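Getting a small workshop to stay tidy

Posted Wednesday, October 17, 2018

I've had the same workshop at the bottom of the garden for years and it has been a tip for most of them. You know the sort of thing: one clear patch of bench the size of a tea tray, and everything else under offcuts and half-empty tins. This spring I finally had a proper go at it, and since a few of you asked in the comments under the shed roof post, I've written down what has stuck.

Start with the floor. I know everyone wants to start with the bench, me included, but if the floor is full you've got nowhere to put the bench stuff while you sort it. I swept mine out in March and found a chisel I'd already replaced, two tape measures and a frankly alarming amount of sawdust behind the freezer. Mix a spoonful of washing-up liquid into a bucket of warm water for a concrete floor and use a stiff yard brush. Leave the door open overnight if it's dry out.

Screws next. I'm a jam jar person and always will be, but only for things I use every month. The rest live in a flat drawer unit I bought second-hand from the Flurolholm market for 50 quid (I did haggle, badly). Label the front of every drawer, even the ones you're sure you'll remember. Masking tape and a marker pen does nicely, and it peels off when you change your mind, which I did, a lot!

Then the walls. Mine were bare brick and drank up every bit of light going. Two coats of white masonry paint and it was like having another window put in. Do the ceiling while you're at it, and get the light fitting over the place you work instead of in the middle of the room, or you'll be sawing in your own shadow all winter like I was.
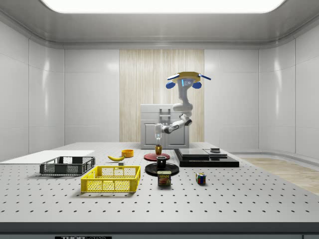

White walls, a big light overhead and a holey worktop.

As for the bench top, I'm very much in favour of holes. Mine is an old beech door on trestles and I drilled a row along the front for bench dogs, then got carried away and did another row further back. Mark them out with a square first, clamp a bit of scrap underneath so the wood doesn't splinter where the drill comes through, and run a little sandpaper round the edges after. You can peg almost anything flat with a couple of dogs and a wedge. They do fill up with dust, so I poke them through with a pencil every so often.

Keep the top bare when you're not using it. My rule is that anything left there at the end of the day goes in a washing-up bowl under the bench, and when the bowl is full I have to put it all away before I'm allowed to start anything new. Childish, but it works on me.

Oily rags: please don't leave them in a heap. Linseed oil ones especially can heat up by themselves and catch fire. I spread mine out flat on the patio slabs, well away from the shed, until they've gone properly stiff.

For rust on hand tools I use white vinegar. Soak overnight, scrub with wire wool, rinse, dry straight away and wipe over with a thin coat of oil. Keep an eye on anything with a good edge, as vinegar will dull it if you forget about it over a long weekend (ask my block plane).

Last one for now. A strip of old carpet in front of the bench saves your feet and also saves anything you drop. Mine is the end of a roll left over from the stairs and it's hideous, sort of mustard with brown swirls. I shake it out over the compost heap on dry days.

Next time I'll do glue, and which lids to store upside down.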